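Yatziri Tovar came home from the Varela market with two bags of fruit and nowhere to put them. The kitchen counter belonged to Damián that week. He had taken the dishwasher apart on Monday and laid it out in the order he'd removed it, and he had asked, in the voice he used for funerals, that it not be disturbed.

So she unpacked on the bed.

The bed was Lucía's, technically, or had been until Lucía turned nineteen and left for Andthorpe with everything except the sheets. They had cartoon cats on them. The cats wore red bows and looked as if they'd been told to wait there. Yatziri had moved into the room in March, for the window, and had meant to buy grown-up bedding ever since.

"You're putting tomatoes on the bed," said Damián from the doorway. He was holding a spring.

"I'm sorting."

"For what?"

"Lakmal's coming at six. He said not to go to any trouble."

Damián considered this. Lakmal Kumarasinghe had once been told the same thing by them and had shown up with a roast. The families had been locked in a contest of not going to any trouble for nine years, and the Mendoza-Tovars were behind.

"Use the strawberry plate," he said.

"I'm using the strawberry plate."

"It's the only one that isn't in the dishwasher."

"The dishwasher is on the counter, Damián."

"You know what I mean."

She set the plate down and began again. The apple could go on it, or the big bumpy orange thing the man at the market had called by a name she'd nodded at and lost. Not both. The bumpy one had a knob on top like the lid of a teapot, and it made everything near it look underdressed. The green tomatoes had been a mistake. She'd pointed at the red ones and the man had given her a mixture, and she had thanked him, and that was how she'd come to own green tomatoes.

The cat watched from the far end, up by the quilt. He had been asleep when she came in and he resented the change of program. 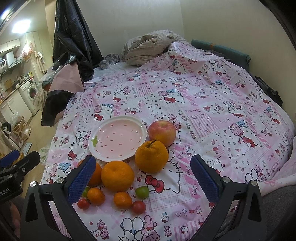
## Six o'clock

Lakmal came at ten to, carrying a covered dish.

"It's nothing," he said. "It's just lentils."

It was lentils the way the cathedral at Ulus was a shed. Damián took the dish with both hands, looked for a surface, and went on looking. He tried the counter, where there was a pump. He tried the table, where there were two hoses and a diagram.

"Where are we eating?" said Lakmal.

Yatziri had not gotten that far. She had spent an hour on the fruit.

"In the bedroom," she said.

Lakmal followed them down the hall, took off his shoes without being asked, and stood for a while in front of the cats.

"You went to trouble," he said.

"No," said Damián, too fast.

"What's this one?" He bent over the bumpy orange.

"It's a variety," said Yatziri.

They ate the lentils sitting on the floor, with their backs against the bed. Lakmal had a green tomato afterward, out of manners, and asked if he could take the other one home.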